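Slide 4. Notice periods and written terms

Members will recall that the Fillby office revised its standard letter of engagement in April. The revised letter applies to all temporary staff engaged for 15 days or more, including those placed through Barbosa. It does not alter the terms of anyone already in post.

Pause here. Ask whether everyone has the handout, which should be open at section 5.

Of the 106 letters reviewed, a good number gave no clear end date. Managers are asked to state the date in full and to avoid such wording as "until further notice".
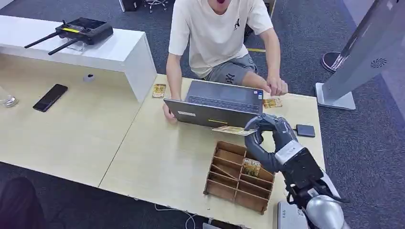 Slide 5. At the desk, laptop open.

Working hours should be agreed before the first day and recorded on the form. Where an employee divides the week between Fillby and Fleria, the letter must name one site as the principal place of work. Travel between the two is paid; travel from home is not.

Questions on pay should be held for Adalberto Moura, who speaks after the break. Requests for the full guidance may be left at the registration table until 4 pm on Tuesday.

Move to slide 6, holiday entitlement.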